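# Jelham Opens Block Lending Library for Schools in Salem 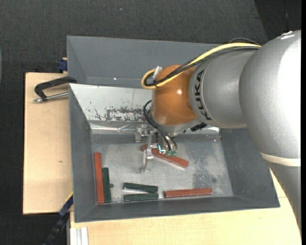 *Page last changed: Tuesday, 9:40 a.m.*

SALEM – Jelham will begin lending building blocks to schools and after-school programs in May. The blocks are long and rectangular, in brick red and dark green, and are packed in open metal bins that can go straight from the delivery van to the classroom floor.

The lending library starts with 500 blocks. Schools can borrow one bin or several, for up to 30 days at a time. There is no charge for the first loan. After that, each loan costs $3 per bin, which goes toward replacing worn blocks.

"Teachers told us they had no room to store big blocks all year," the company said in a statement. "A bin can come in for a unit on bridges or measuring and go back when the unit is done."

Blocks are laid at various angles in the bin, with both colors together. Jelham asks borrowers to return them the same way so that missing pieces can be spotted at check-in. Blocks should be wiped down with a damp cloth before they are packed. Please do not stack other materials on top of them.

The bins are grey metal. They can be set on a board or low table if the classroom floor is uneven. Lids are not supplied.

Cikeck, which runs the Sundamham depot, will handle pickup and delivery. Programs within the Salem city limits get free delivery. Those farther out can collect from the depot on weekday afternoons after 2 p.m.

Jelham tried the service last school year with a small group of classrooms and received roughly 200 loan requests. Most were for one bin. Several schools asked for a second color, and green was added as a result.

Requests for May are open now. Schools should give the grade level, the number of bins and the preferred delivery day. Changes to a booking can be made up to the day before delivery.

**Media and booking contact:** Jelham front office, Salem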